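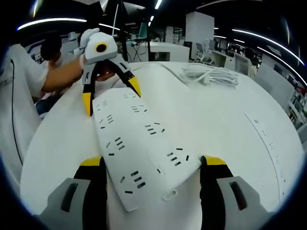
Arkelside — August

Ondura develops handling automation for packing and final assembly. The company employs 39 people, 17 of them at the Arkelside office, where grip sequences are worked out by hand before they are written into a cell program.

Manual trials use hand-held grippers at a table. Long, rigid parts such as power strips need a grip point at each end and an agreed order of release. Both are entered on a task sheet, together with the cases that should stay with an operator.

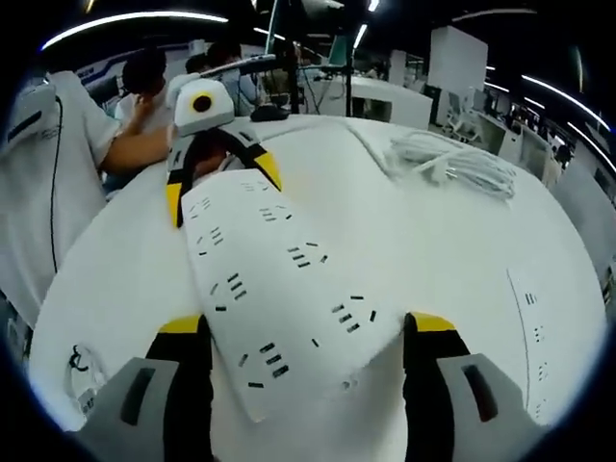
Gittins, on the packing line at Gillanholm, wrote to us that the lifting had gone but the watching was harder, and that breaks should be planned around that. The rota there now alternates cell supervision with bench work.

Job content changes at every site we equip. At Gillanholm the cell takes 87 of every 100 cartons; operators take the remainder, clear stops and approve changes to the sequence. Training is held on shift and paid at the normal rate. Operators can stop a cell at any time without giving a reason, and stops are not recorded against individuals. 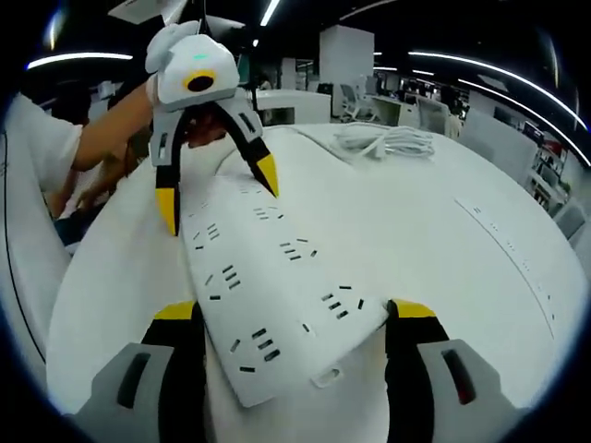
Power strip handling with hand-held grippers, Arkelside office.

Site visits and task reviews are arranged through the Arkelside office.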